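Can a machine pick up after kids yet, or sort small parts at a shop bench?

Asked by Teodor Głowacki
November 21, 2018

I have two chores I would gladly hand to a machine and I want to know if either one is realistic.

The first is at home. We have two small kids and every night the floor is covered in blocks, rattles, plastic animals and socks. It all has to go back in bins before anyone can walk to the kitchen. We already own a robot vacuum and it is useless until the floor is clear, so I end up doing the hard part and the robot does the easy part.

The second is at work. I run the returns bench for a small parts supplier, Marciniak. Customers send back mixed boxes and somebody has to take each piece out, look at it, turn it over, and put it in the right tray. On a normal day that is 171 pieces, on a bad one 241. The pieces are all different shapes, some rubber, some metal, a few in bags. My boss saw a sales video from a company called Bremetti where an arm did something close to this, and now he wants me to write up whether we should buy one.

I am not asking about the far future. If I had the money today, is there anything that does this kind of work without a person standing next to it? And if not, what is the part they can't do? From the outside it looks like the simplest job there is.

Roman Sikora

I spent several years putting arms into small factories and I now do service work on them, so I will take the shop question first.

What is sold today works well when three things are known ahead of time: what the part is, where it is, and which way it is facing. If your parts came in a tray with a pocket for each one, you could have an arm running by March and it would do the job all day. Your parts come in a mixed box. The arm has to find one piece in the pile, decide where to grab it, get it out without dragging two others along, and then find out what it is holding. Each of those steps can be done by itself. Doing all of them in a row, on a part the system has not seen before, is where the failures add up.

I helped with a trial like this at a customer's place. The supplier was Troralitz and they were decent people to work with. We got 83 percent of the pieces into the right tray with nobody touching anything. That sounds good until you work out the rest. At your volume on a bad day, 41 pieces would end up dropped, stuck, or in the wrong place. Somebody has to go and find them, and finding a wrong part in a tray of right ones takes longer than sorting it did in the first place.

The part they can't do is mostly in the fingers. When you pick up a small odd-shaped thing with a handle, you don't plan it. You reach in, one finger touches first, the thing rolls a little, and you close your hand around wherever it went. You feel it slip and squeeze harder. If it is facing the wrong way, you turn it in your fingers or pass it to the other hand. 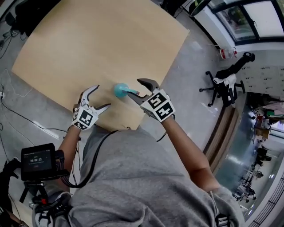 A standard two-finger gripper gives you very little of that. It opens, it closes, and on most of the ones I service it reports how far it closed and how much current the motor drew. If the part rolled when the first finger touched it, the arm goes to where the part used to be. Better cameras help and so do softer fingertips. Two arms help more than people expect, with one holding while the other one moves, but then you pay for two arms, and the programming takes more than twice as long.

There is a lot of work going on now where the machine learns from how a person does the task, and the steps are not written out by an engineer. A person does the pick over and over with the same type of gripper the robot would have, the motion is recorded, and a program is trained on the recordings. I think that is the right direction. Even with no feeling in the fingertips, people are good at this. They nudge the object, come in from the side, or trap it against the table. Those tricks are what you want copied. I have seen results that impressed me on one object on a flat surface. I have not seen it sold as something you can bolt to a bench and leave alone.

For the write-up, I would tell your boss these things:

Ask Bremetti to run your parts and not theirs. Send them a real returned box, unsorted, still with the bags in it.

Ask to see a full hour with no cuts. Short videos are often sped up and they show the good picks.

Ask what happens on a miss. If the answer is that an operator clears it, add that person's wages to the price.

Look at the box before you look at the arm. If customers could be talked into sending things back in a divided carton, half of your problem goes away for the price of the cardboard.

As for the toys, no. Everything I said about the bench applies, and on top of that the machine has to drive around, reach under the couch, and not run over a child. A shop has a fence and a flat floor.

Brallura

no robot does toys. we have the vacuum too and same thing, it ate a sock the first week and dragged it under the bed.

get a big play mat with a drawstring. kids play on the mat, you pull the string, everything is in a bag, hang it on a hook. takes ten seconds. does not sort anything but do they really need sorting

Teodor Głowacki

Thanks, both of you. Roman, I hadn't thought about where the misses go. Our trays get checked once more before they are restocked, but that check is quick, and the person doing it expects nearly everything to be right. If it was wrong that often we would have to open every bag again.

I will ask for the hour of video. The divided carton is worth trying on our three largest customers, who send most of the mixed boxes anyway. Do you know if the arm can at least do the last step, if a person puts each piece down by itself in front of the camera?

Roman Sikora

Yes, that part works now. One piece at a time on a plain flat surface with decent light is a much easier job. The trouble is that by the time your person has taken the piece out and set it down, they could have dropped it in the tray. It starts to pay off if the trays are far apart or the pieces are heavy. For small stuff within arm's reach I would leave it as it is and look again in a few years.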